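Muner Community Help > Home & Household > Paperwork

How do you keep household paper from taking over the kitchen table?

Posted by Peadar Mac Carthaigh, August 25, 2018

Hi all. We moved to Hultenov in the spring and I think the paper moved in before we did. Every surface has a pile. There's the gas bill, the water bill, two different versions of the trash pickup schedule, a thing from the school about lunches, and a warranty for a dehumidifier we left behind at the old house (why did I pack that??). I bought one of those accordion files with 16 pockets, labeled every pocket on a Saturday-ish burst of energy, and haven't put a single sheet in it.

My wife is a pile person and always knows which pile. I'm not, and I'm the one who pays the bills, so last month I paid the water late with the bill sitting right under my coffee. The fee was 8 dollars, no big deal, but I was pretty annoyed with myself.

I don't want to scan everything. I tried an app and got bored by the second envelope. What do you folks do with paper on the day it comes in? And how long do I have to hang on to the old stuff? I have a box of pay stubs from a job I quit years ago and I'm scared to toss it.

11 replies, 3 shown

phelanroadpat
Oh, I was you! The accordion file is where good intentions go to sleep. Too many pockets. You stand there holding the dentist bill and wondering if it's Medical or Bills or Kids, and then you set it down on the counter and that's the start of a new pile.

What finally worked at our house on Phelan Road is trays, flat open ones, right on the table where the mail lands anyway. One for stuff I have to do something about, one for stuff I only have to keep. Anything else goes in the recycling before I take my shoes off. I don't sort the "keep" one at all. When it gets full I dump the whole thing in a big envelope, write the month on the front (the one I just filled says August) and shove it in the closet. If I need something I know more or less when it came, so I flip through that one envelope. It takes a couple of minutes and I maybe do it twice a year.

The "do" tray gets emptied when I sit down to pay things, every other week, same evening the trash goes out so I remember. Pen and stamps live right next to it. If I have to get up for a stamp I'm not coming back, I know myself.

Get trays with a bit of a rim, and big enough that a full sheet lies flat with room for your fingers. My first ones were so snug I had to tip them over to get the paper out! And let your wife keep one pile. Just one. We've been married a long time and that's my advice there.

tobyfromthe2ndfloor
just throw it all out, everything is online now. I shredded around 1,000 pages last summer and haven't missed any of it

gwen_ellow
Please don't throw it all out, Peadar. Toby's half right, you can get statements online from most places, but I've had a bank close my login when I switched accounts and then I was on the phone for an hour asking for a letter.

My own list, for what it's worth: house papers, birth and marriage certificates, and anything about a pension I keep forever, in one metal box. Tax returns and whatever backs them up I keep seven years. I'm extra careful there, so check what your tax office asks for. Utility bills go once the next one shows the payment went through. Warranties go when the thing goes (so, goodbye dehumidifier paper).

For the pay stubs, match them against the yearly form for that job. If the totals agree and you've filed, I'd shred them. Hang on to the last stub of each year if it makes you nervous. I did, and it fits in a regular envelope.

I do trays too. Brown plastic, rim all the way around, with a handle hole on the short side so I can pull it over to my end of the table.

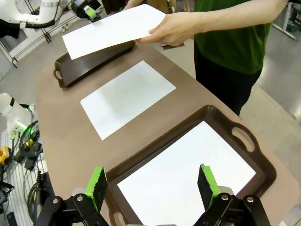
3 min read

Reply from Peadar Mac Carthaigh
Thanks, all three of you (yes, Toby too). The accordion file is going to my sister and I'm starting with two trays tonight. Pat, she picked the pile by the toaster.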